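Workshop > Tips > Handling and Sorting > Household Grasping

Tips for collecting box-packing demonstrations on a bed
2020-10-12

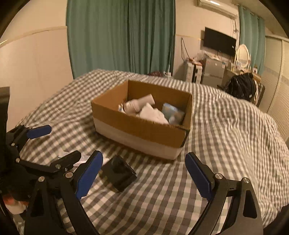
The Sturkska packing set holds 3,961 demonstrations of one household job: putting small personal items into an open carton, or taking them out again. All were done with hand-held grippers on ordinary furniture. The notes that follow come from comparing two training runs on that set, one with table work only and one with bed work added. The run with bed work made fewer failed first grasps on soft surfaces. On hard surfaces there was no difference worth reporting.

Surface. Leave the sheet as it is. A pulled-flat sheet gave demonstrations that looked clean and trained poorly. Checked and striped fabric is fine, and folds help the tracking more than they hurt it. Plain white bedding caused most of the lost poses in the May batch.

Box. Use a shallow carton with the flaps folded out or removed. Set it at an angle to the edge of the bed and change the angle every 60 demonstrations. With the box square to the operator, the policy learned to come in from one side only and struck the rim when the box was turned.

Contents. Mix rigid and soft things. A bottle lying on the diagonal, a soft packet and a crumpled tissue in one box is a good load. Tissue is the hardest of the three - the fingers close on the peak and the rest drags. Record those attempts anyway and mark them as partial. Dropping them from training cost more than keeping them.

Glossy items. Dark shiny cylinders roll on a mattress. Approach from above with the fingers fully open and close slowly. If the item moves, stop and start a new demonstration.

Fingers. Open wide before entering the box. Wipe the pads every 240 grasps with a damp cloth and let them dry. Lint from bedding builds up faster than dust from a bench, and slip shows up in the log well before it can be felt by hand.

Room. Do not clear it. Curtains, a television, luggage and a crowded dresser give the tracker fixed points. Mirrors are a known problem; keep them toward the side of the view, or cover them if the pose jumps.

Length. Short recordings were better. The Stavska method trims each one to begin when the fingers start to open and end when they leave the item. Untrimmed recordings needed 3,000 more training steps to reach the same loss, and the final grasp rate was no higher.

Shares: 60 | Comments: 3

Related
Folding towels with two grippers
Stavska trimming, step by step
Cleaning and replacing finger pads
Choosing cartons for repeat trials
Šimkus drawer test: setup notes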